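Prodden Kitchen Notes
Home | Worktops | Storage | Small Repairs | Questions | Contact
April
By Parisa Mirzaei
Filed under: Worktops and surfaces, Questions from readers

Wooden worktops: your questions answered

I have collected here the questions which readers send me most often about living with a wooden worktop. I am not a joiner. I have had wood in my kitchen in Olton for 14 years, and before that I worked in a shop where we sold it, so I have seen many tops that were loved and some that were not. When I did not know an answer I asked Lerato Steyn, who fits kitchens, and I say so in the text.

How often must I oil it?

A new top needs more oil than an old one. In the first weeks I would give it a thin coat every few days, until the wood stops drinking it quickly. After that, three or four times in a year is enough for most kitchens. The part beside the sink may want it more often. If you drop a little water on the surface and it stays as a round bead, the oil is still working. If the water goes flat and the wood becomes dark under it, take out the cloth and the tin.

Which oil do you use?

I use a hard wax oil made for worktops. Please do not use olive oil or sunflower oil from the cupboard. They stay sticky and after some time they smell. Whatever you buy, read on the tin if it is suitable for surfaces where food is prepared.

Be careful with the cloths afterwards. A cloth with oil can become hot by itself when it is folded up and can start a fire. I soak mine in water and lay them flat outside to dry.

Can I stand the kettle directly on the wood?

An electric kettle on its own base is usually fine, and most people do it, me too. The trouble comes from steam and from drips. I lift the base when I wipe the top and I dry under it. Before this I unplug it. A reader, Shireen Mokoena, did not move hers for a whole winter and found a dark ring when she finally did. She got it out with sanding, but it took her two evenings.

Do not put it under a wall cupboard where the steam goes straight up into the wood or the paint.

What should I do with the cable?

Most kettle bases have a place underneath where you can wind the cable, and many people never turn the base over to look. Wind it until only the length you need comes out. A long loop lying on the worktop collects crumbs, and it is easy to catch it with a hand or with the handle of a pan. A loop which hangs over the front edge is worse, especially if there are children in the house. Keep it also away from the hob and from the sink.

Will knots and streaks cause a problem?

In most cases no. A top made from short planks glued together will have knots, and the colour will change from one piece to the next. This is how the material is. A small open knot can be filled with clear resin or with coloured wax. Look at it again after the first heating season, when the wood has dried and small cracks may show themselves.

How do I remove a black mark?

Black marks usually come from water and iron together, for example from a wet tin or a steel pan left overnight. Sand lightly, always along the grain, first with 120 paper and then with 240. Sand an area bigger than the mark, so that you do not make a hollow. Remove all dust and oil the place two or three times.

If the mark is deep, I would live with it, or call a person who has the proper machine. Lerato says that half of the tops she is asked to rescue have been sanded too hard in one small spot.

Is it all right to keep plastic tubs on the top?

Yes, if the bottom is dry. I keep a clear one for the things I use daily, because I see what is inside and I can carry it away with one hand when I want to wipe. The danger is a tub that was washed and put down wet. The water cannot leave, and in the morning you have a pale or dark outline. Four small felt pads under the tub let the air pass, but change them when they become dirty.

Cloudy plastic is another question which I get. If it is limescale, some warm water with white vinegar will clear it. If it is many small scratches from a rough sponge, it will stay cloudy.

The gap between the worktop and the wall is dirty. How do I clean it?

First with the narrow nozzle of the vacuum cleaner, then with an old toothbrush which is only a little damp. Do not pour anything into the gap. Ntombi Jacobs wrote to me that she uses a wooden skewer with a piece of cloth around it, and I have tried this and it works well in corners.

Should I close the gap?

Ask before you do it. Solid wood becomes wider and narrower through the year, and it needs some place to go. Mine is 41 mm thick and I can see the difference between summer and winter. A thin wooden trim fixed to the wall, and not to the worktop, covers the gap and still lets the top move. Flexible sealant is also possible near a sink. Hard filler will crack.

My trim is a different colour from the worktop. Can I correct this?

Wait first. Fresh wood changes with light, and two pieces which do not match in spring may be much nearer after a year. If you cannot wait, make a test with tinted oil on the back of an offcut. A full match is rare when the two come from different trees. I stopped seeing the difference in my own kitchen long ago.

Do I need to use a chopping board?

Yes, please. Some people like the look of knife marks, but they let in water and onion juice.

You did not answer my question. Can I write to you?

Of course. Use the contact page and tell me what wood you have, if you know it, and which finish is on it. I read everything, but I am slow in replying.

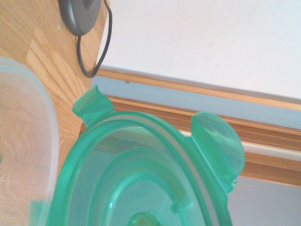 Honey-coloured worktop in short planks, with wooden trim along the white surface beside it.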